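Eugeniusz Sadowski arranja roupa de outras pessoas há 23 anos. Trabalha sozinho na Wastix, uma loja estreita com duas máquinas de costura ao fundo e um varão de peças à espera dos donos. Recebeu-nos numa manhã de fevereiro, entre uma bainha e um fecho.

Começou na fábrica Heffernan, na secção de acabamentos. "Passava o dia a cortar linhas soltas", diz. "Via passar 600 peças por turno e não ficava a conhecer nenhuma. Quando a fábrica fechou, comprei uma das máquinas e fui para casa com ela."

Os primeiros clientes foram vizinhos. Traziam calças para encurtar e, mais tarde, coisas que já tinham dado por perdidas: golas puídas, cotovelos gastos, malhas com buracos de traça. 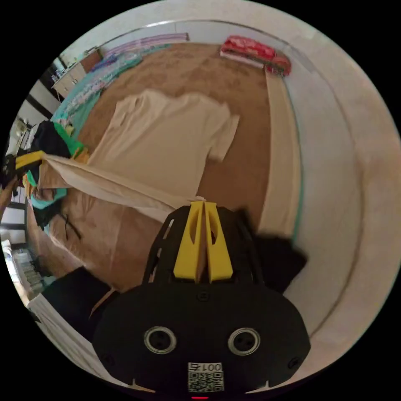

O algodão, explica, é o tecido que mais lhe chega e o que as pessoas pior tratam. "Lavam tudo a 60 graus e depois queixam-se de que encolheu. Uma camisola de uso diário lava-se a 30, do avesso, com pouco detergente. E não vai à máquina de secar."

Perguntámos-lhe se vale a pena arranjar uma peça barata. Encolheu os ombros. "Depende do buraco. Se for na costura, são cinco minutos e fica boa. Se o tecido à volta já está fino, coso hoje e abre para a semana ao lado. Nesse caso digo ao cliente para a usar em casa ou fazer panos."

Também recusa trabalho. Não mexe em peles nem em vestidos de noiva, que encaminha para a Femside, duas ruas acima. "Elas têm mesa grande e paciência para as noivas. Eu tenho só a mesa pequena."

Sobre a forma de guardar a roupa tem opiniões firmes. As malhas nunca se penduram, porque o peso deforma os ombros. As camisolas de algodão dobram-se em cima da cama ou de outra superfície larga, alisadas com a mão, sem apertar o vinco.

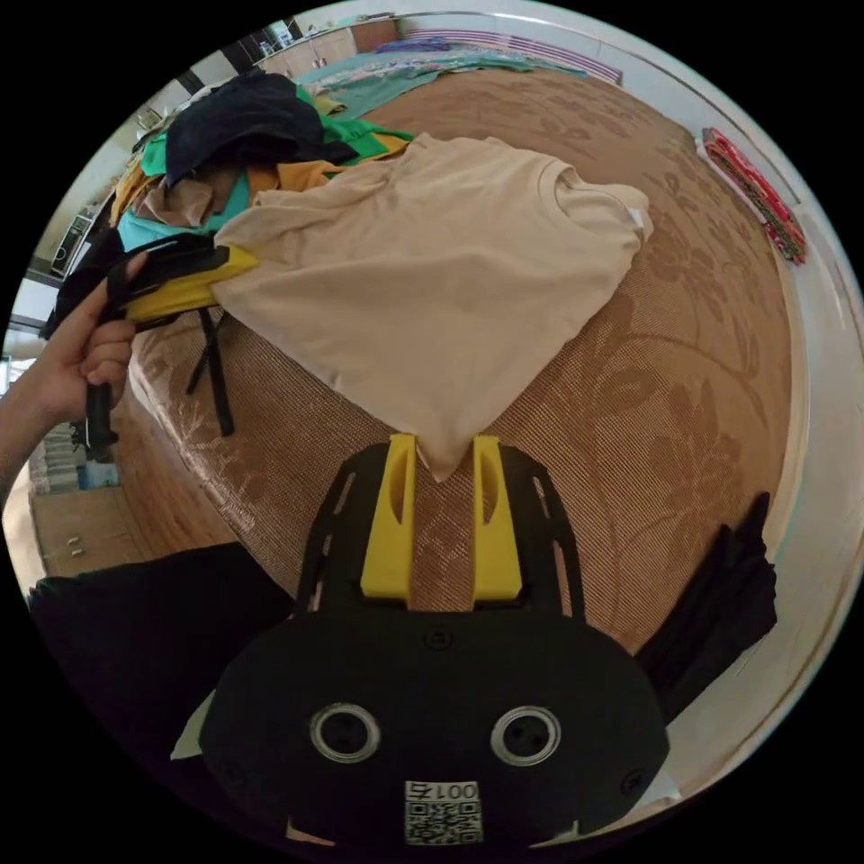 ## Lençóis e fronhas

Metade do que entra na loja no inverno é roupa de cama. Sadowski ainda vira lençóis à maneira antiga: corta-os ao meio no sentido do comprimento, junta as ourelas ao centro e faz bainha nova nos lados gastos. "Fica com uma costura no meio. Há quem não goste de a sentir. A minha mãe tinha os lençóis todos assim."

Cobra 17 euros pelo serviço, preço que não muda há dois anos.

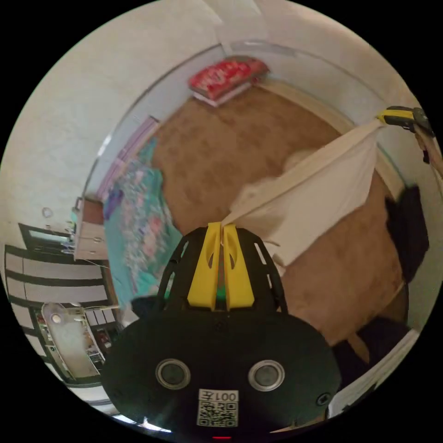
A linha compra-a à Wurkanov, em cones grandes, quase sempre branca, crua ou preta. Para as outras cores tem uma gaveta de restos que vai enchendo desde os tempos da fábrica. "Se o tom não é igual, escolho o mais escuro. O claro nota-se mais."

Não tem aprendiz. Já teve dois, e ambos saíram ao fim de poucos meses para empregos mais bem pagos. Não os censura. Quanto à reforma, diz que pensa nela quando lhe doem os olhos, ao fim da tarde, e que no dia seguinte volta a abrir às nove.

A meio da conversa entrou uma senhora com um casaco sem botões. Sadowski virou-o do avesso, olhou para o forro e pediu-lhe que voltasse na quinta-feira.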